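Print this page | E-mail this page
This site uses cookies to improve your visit. By continuing you accept our cookie policy. Accept

Snack Storage and Sorting in Small Student Bedrooms
Final project report, Household Studies, Kerndale College
Submitted 2019-04-21

1. Background

Students living in the Amdale residence have no private kitchen space. The shared kitchen provides one shelf per resident, and dry food that does not fit on the shelf is kept in bedrooms. A housing survey carried out by the residence office in June recorded 394 residents, most of whom reported that they kept packaged snacks in their rooms. Complaints to the office concerned crumbs, forgotten food past its date, and packets stored under beds.

The purpose of this project was to compare simple methods of storing and sorting individually wrapped snacks in a bedroom, using containers that a student could buy or already own. The project did not examine fresh food, drinks, or anything that requires refrigeration.

2. Methods

Three storage methods were tested in five bedrooms. In the first, all snacks were kept in one bag. In the second, they were kept in an open box with a divider. In the third, the divided box was used together with a shallow tray, and the snacks intended for the next few days were moved from the box to the tray. Each method was used in each room for two weeks.

The project budget was 2000 crowns, paid from the department's small projects fund. Most of the boxes and trays were bought from Ketilsson, a household goods store near the residence. Residents supplied their own snacks and were asked to buy what they normally would. No brand or type was required.

Residents kept a written log on a one-page form. They recorded each item taken, where it had been stored, and whether they had to search for it. Entries were copied each week into Tutadar, the record-keeping program used in the department's practical courses. In total, 2832 entries were available for analysis after duplicate entries had been removed.

3. Results

The single bag was the least satisfactory method. Small packets sank to the bottom and were often found only when the bag was emptied. Residents in four rooms reported buying a product they already had.

The divided box reduced searching in every room. Residents chose their own rule for the two sides. Some separated sweet from salty items, while others placed large bags on one side and small pieces on the other. The second rule was easier to keep, as it did not depend on reading labels. Large bags remained a difficulty under either rule, and very small candies still collected at the bottom.

The tray received the most favorable comments. Items laid flat could be identified at once, and the raised rim kept them from sliding off when the tray was carried. Its main drawback was the floor or desk area it required. In the smaller rooms the tray was set down beside the bed, where it had to be moved for cleaning.

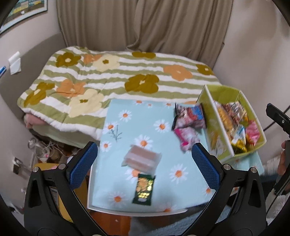
Figure 1. Tray and divided box beside the bed, with wrapped snacks in both.

4. Discussion

The results suggest that visibility matters more than capacity. The bag held the largest quantity but produced the most searching. The tray held very little and was rated the easiest to use. A tray alone would not be enough for most residents, and the combination with a box is therefore recommended where space allows.

Two limitations should be noted. The number of rooms was small, and all of them were in the same building. In addition, the methods were tested in the same order in each room, so residents may have become more careful about logging as the project went on.

5. Recommendations

The residence office may wish to include a divided box in the list of suggested items sent to new residents. Boxes should be shallow enough that the contents can be seen without unpacking. Trays should have a rim and a surface that can be wiped. Food kept at floor level should remain wrapped, and opened packets should be moved to a container with a lid.

Further work could compare open and lidded boxes over a full term. The blank log form is available from the department office on request.

Print this page | E-mail this page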